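The plain colored block

Birgit Böttcher keeps her oldest set of blocks in a biscuit tin on the windowsill of her workshop in Tokarness. They belonged to her mother. The paint has gone from most of the corners, and one yellow cube has tooth marks that she says are her own.

"People ask me what to buy for a two-year-old and they expect me to sell them something clever," she says. "I give them cubes."

Böttcher has been making wooden blocks since 2000, first at a kitchen table and now in a former bakery with good light and a poor roof. She sells under the name Varkik, mostly to kindergartens and parents, with a small trade in replacements for people who have lost a single piece. The range has hardly changed. There are cubes in red, yellow, green and blue, a longer brick, and a half-cube that she added when customers kept asking for it and that she still doesn't like much.

The work is slow at the start and quick at the end. Planks of beech come in from the yard at Grernberg and stand for months before they are cut. Each cube is sawn, then sanded on all six faces, and the edges are eased so that they don't dent a floor or a forehead. Color goes on in two coats. January is the worst month for it because the shop is cold and the second coat takes forever to dry.

Zdzisław Bednarek does most of the sanding. He came for a summer job and stayed nine years. He tests every batch the same way, by building a tower of 12 on the bench and leaving it while he makes coffee. If a face is out of true, the tower leans, and he takes it down and finds the block that caused it.

"You can feel it with your thumb before you can see it," he says.

What children do with blocks changes quickly. Yvette Boychuk runs a small nursery across the bay and has watched a good many of them get started. The first stage, she says, is carrying. A child picks up a block, walks somewhere with it and puts it down. Then come rows, laid along the edge of a rug or a shelf. Towers of two or three follow, and for a long time the tower is there to be knocked over.

Placing the second block is the hard part. A child has to bring it over the first, get it more or less level and then let go without dragging it sideways. Most can manage the bringing over. The letting go takes weeks. Boychuk sees children hold a block in position on top of another and stand there, unwilling to open their fingers.

She has a habit of putting tape on the table or the floor, a simple square, and asking a child to build inside it. It started as a way to keep two builders from arguing about space – one square each, and no reaching over. She found that the children who had squares built higher and stayed longer. She uses dark tape on a pale surface so the edge is easy to see, and she leaves it down until it starts to peel.

Colors help too, but less than the catalogs claim. A small child will often build in whatever order the blocks come to hand. Older ones ask for a rule. Red at the bottom, then yellow, then green is enough of a rule to keep a four-year-old busy, and it lets two children check each other's work.

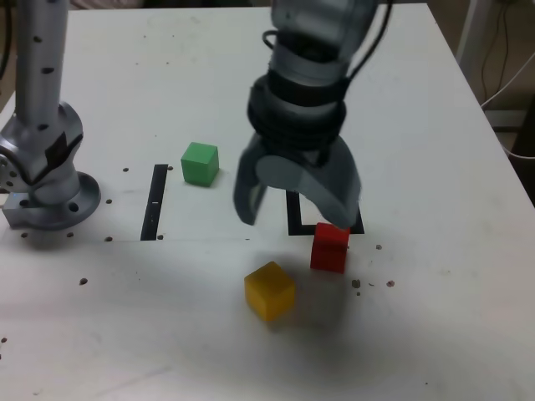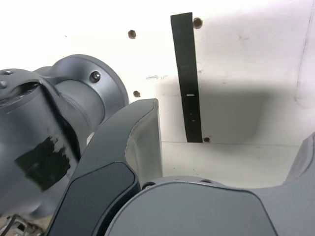
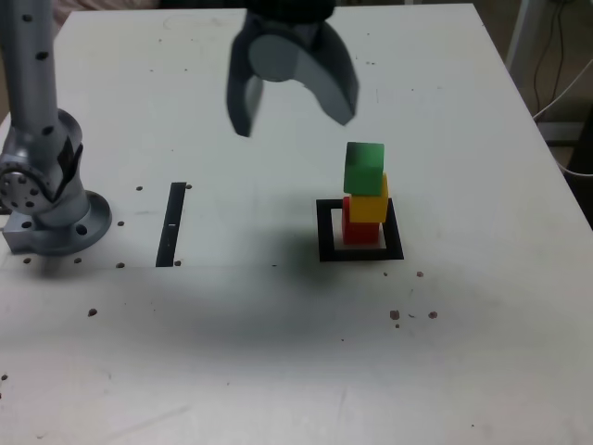

Size matters more than either of them expected. Böttcher's early cubes were cut small to save wood, and they were a nuisance. Adults liked them on a shelf and children dropped them. She went up a size after a visit from Pantelis Drakos, who teaches woodwork and brought his daughter along. The girl used both hands for every block and gave up after a few minutes. The bigger cube gives the fingers something to close on, and it forgives a placement that is a little off to one side.

A tower doesn't need to be straight to stand, either. Each block can sit some way off the one below as long as the weight above stays over it. Bednarek likes the crooked ones best and has a shelf of them by the door, which customers are asked not to touch.

Orders are up this year, mainly from the Deligiannis shop, which takes a delivery every other Friday. Böttcher has been asked for pastel colors and for letters on the faces. She has said no to the letters. The pastels she is thinking about, and there is a row of test pieces drying above the sink, two of them already marked with a pencil cross.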